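Two Arms, One Cap: Our Marker Project
Stanis Robotics Club, Drerkthorpe
Project report, 02/03/2020

When our club picked a project for the spring, we wanted something any little kid could do and a robot would find really hard. Somebody put the cap back on a whiteboard pen while we were arguing about it, and that was that! We named the project Tistance (it started as a typo in our shared notes and we all liked it too much to fix it).

The goal was simple to write down. One arm picks up a marker, the other picks up a cap, they meet in the middle, and the cap goes on. Before this we had only ever used one arm at a time, mostly for stacking blocks, and one arm can get away with being a bit sloppy. With two, every small mistake gets added to the other arm's small mistake.

We drove the arms by hand first and saved every run so we could train on them later. We recorded 132 runs in February, and 62 of those were clean enough to keep. Most of the ones we threw out had the same problem: the cap was tilted in the gripper before the arms even got close to each other. Once we learned to grab the cap lower and more slowly, our runs got a lot better. 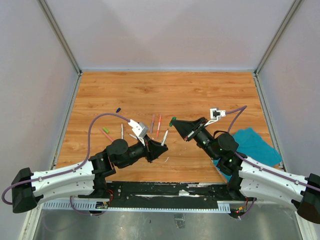 Green cap in the right gripper, white marker in the left, held close to each other.

The last inch is the part we love and also the part that made us groan the most. The overhead view can't tell you if the cap is in front of the marker or behind it, so we leaned hard on the small cameras mounted above the grippers. We also found out that coming in too fast pushes the marker back through the gripper, and then the next try starts from a different place. Slowing down for the final approach fixed more than any change we made to the code.

After training we gave the arms 18 tries on their own. They got the cap on in six of them. That may not sound like much, but you should have heard the room after the first one! Several of the others were very close, with the cap touching the tip and then sliding off to the side.

We used the Viklund workbook for our calibration steps, and we would tell any new team to do the chapter on joint offsets twice. We did it once, got impatient, and lost two whole meetings looking for a bug that was really a bad zero position on one wrist.

Next we want to try matching cap colors to marker colors, and after that, taking a cap off, which pulls on both grippers in a way we haven't tested yet. Our run log and settings are in the club folder under Tistance, and anyone who wants to learn to drive the arms can sign up on the sheet by the door.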